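Carnedari Bench Cell - Set-Up and Operating Guide

Section 4: Preparing the Handling Station and the Staff Who Work Beside It

4.1 Scope

This section applies to sites that are moving a hand-sorting or hand-placing bench over to the Carnedari cell with the Clastoven two-finger gripper. It is written for shift leads, station operators and the person named as site contact on the order form. Electrical installation is covered in Section 2 and must be signed off before any step below is started.

4.2 Before the first shift

1. Confirm that every operator assigned to the station has completed the Sorska short course and that the certificate is on file.
2. Post the revised task sheet at the station. The task sheet must show which steps are done by the cell and which remain with the operator.
3. Remove the old piece-rate board. Output from the cell must not be counted toward, or against, an individual operator.
4. Walk the route from the station to the nearest stop button with each operator in turn.
5. Set the cycle counter to zero and enter the site code.

Note: Operators who previously placed parts by hand will spend most of the shift on loading, checking and clearing. Leads should expect questions about grading and pay, and should refer these to the site contact before the change takes effect. Such questions should not be answered at the station.

4.3 Practice run

The practice run is done with a soft or light object and a printed layout sheet. Customer parts must not be used until the run has been accepted.

1. Wipe the bench surface and lay the sheet flat within reach of the arm.
2. Select PRACTICE on the operator panel. Speed is limited automatically in this mode.
3. Place the object on the sheet and step back behind the floor line.
4. Press and hold CLOSE until the fingers touch the object on both sides, then release.
5. Check the wrist view on the panel before giving the lift command.
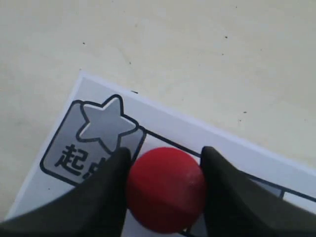

Acceptance of the practice run is the responsibility of the operator, and the lead may not accept it on the operator's behalf. The wrist view is used to judge the grip and nothing else. Both fingertips should meet the object on opposite sides, as they do on the red ball, with the object filling the gap between them. The fingers will hide part of whatever is printed on the sheet, so the operator should not rely on the wrist view to read labels or cell positions - use the overhead view for that purpose. A sheet lying at an angle is acceptable in practice mode.

Caution: Do not reach between the fingers to straighten the sheet or the object. Press STOP, wait for the amber lamp, and then enter the work area.

4.4 Handover to normal running

1. Complete 20 practice cycles without a stop.
2. Switch to NORMAL and load the first tray.
3. Have the operator and the lead both initial the station log.
4. Inspect the finger pads after the first 400 cycles and every 3000 cycles thereafter. Replace worn pads as a pair, using Vanags part 11.

Note: For the remainder of the first month, two trained operators should be assigned to each cell. Staffing may be reviewed after that period, and the operators concerned must be present at the review.

Section 4 last revised 12/30/25.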